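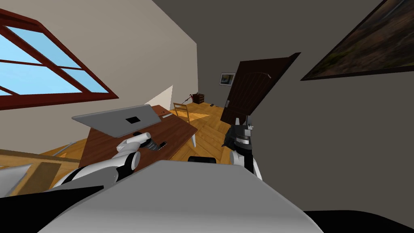
Progress report to Ulell, 2024-08-24
Prepared by Chaltu Teshome

The simulated desk task is running with both grippers, Futex on the left arm and Fjeld on the right. I would not read much into that yet. We have logged 50 runs per gripper since May, and the scores still move whenever the Cuseo controller settings change.
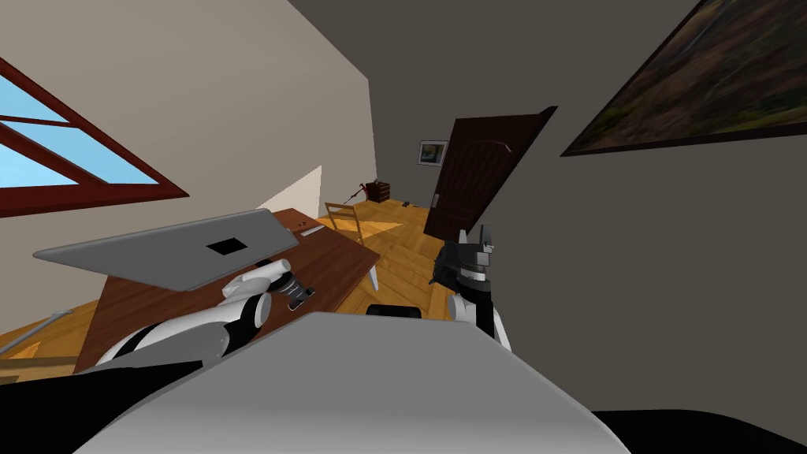

Fjeld claims its fingers handle small items better. Our runs don't show it so far. The contact model is generous, and a grasp that holds in simulation may well slip on a real desk.
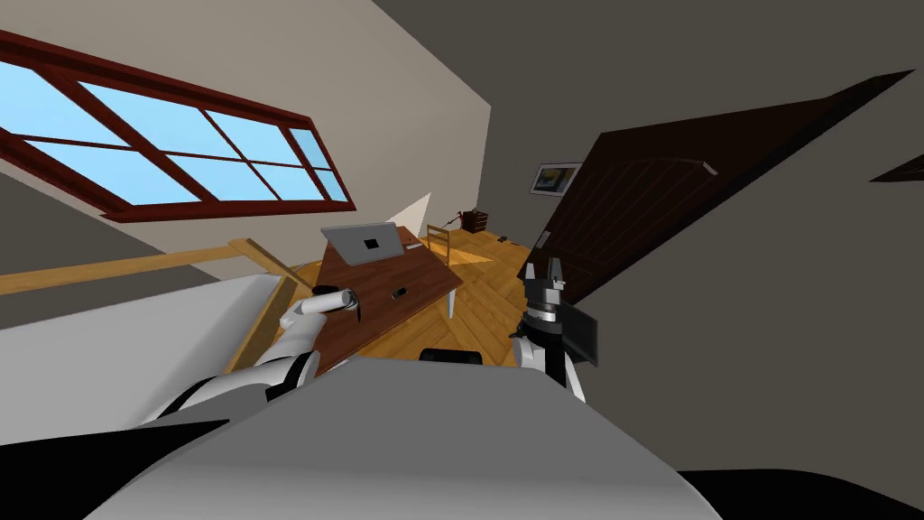

I would hold off on the order for 5 Fjeld units. A set of 1000 runs with fixed settings comes first, then a bench test. The budget is unchanged.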